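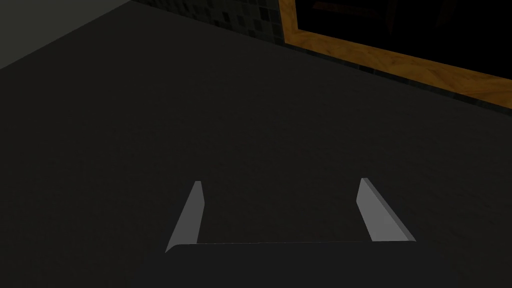

Dark charcoal gray, and every crumb-colored smear would show on it.

Keeping Dark Counters and Walls Looking Decent

I put off having anything dark in my kitchen for years. My mother, Glykeria Spanos, had white everything and a bottle of bleach under the sink, and I grew up thinking that was the only honest way to keep house. Then we moved, and the new place came with a counter the color of a wet sidewalk, and I had to learn the whole business over again from the beginning. I've grown very fond of it! But it does want looking after in its own way, so these are the things I do, more or less in the order I figured them out.

Start with a dry cloth

My first mistake was reaching for the wet sponge. On a dark matte top, a wet sponge just takes flour and crumbs and turns them into a gray paste that dries in swirls (I spent most of one January wiping the same swirls back and forth). Now I go over it with a dry cloth first, pulling everything toward me and into my hand, and only then do I bring out the damp one.

Go easy on the soap

A few drops of dish soap in a bowl of warm water is plenty. If you squirt it straight on the counter you will be rinsing until supper. I wipe with the soapy cloth, again with a cloth wrung out in plain water, and then dry it with an old flour-sack towel. The drying is the part people skip, and it's where the water spots come from, especially if your water is as hard as ours is.

Check what your counter is made of before you try vinegar. It's fine on some tops and it will etch marble and other soft stone, and those dull spots don't wipe off. Scouring powder stays in the bathroom at my house, and even there I'm careful with it.

Greasy fingerprints

They show worst by the stove and around the edge where everybody leans. I keep a small spray bottle with water and a drop of soap in it, and I give those spots a going-over after dinner while the kettle is on. Spray the cloth and wipe in one direction, then fold to a clean side and do it again. For the really stubborn ones, lay a warm damp cloth over the place for 5 minutes and go have your tea – most of it will lift when you come back.

Look at it from the side

Turn off the overhead light and crouch down a little so the daylight from the window skims across the top. You'll find streaks you would have sworn weren't there. I do this before company comes and at no other time, for the sake of my own peace of mind.
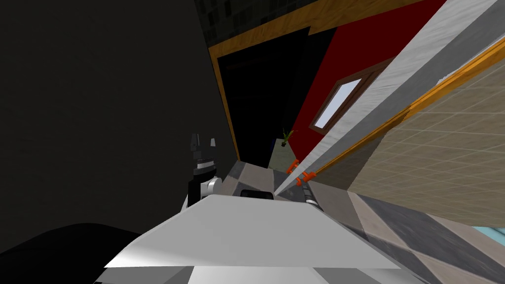 Dark painted walls

Walls are much the same, only you can't lean on them as hard. Dust from the top down with a dry microfiber cloth over a broom head, and fasten it with a couple of rubber bands so it doesn't slide off halfway. Flat dark paint will go shiny if you scrub it, and a shiny patch is there until you repaint, so dab at a mark gently and quit while you're ahead. I keep leftover paint in a jam jar, labeled with the room, and touch up with a bit of sponge instead of a brush. Let it dry overnight before you decide whether you like it.

Caring for your cloths

Wash them without fabric softener, which leaves a film that goes right back on the counter. Mine hang over the oven door handle, dry ones on the left and damp ones on the right, and the whole lot goes in the wash at the end of the week.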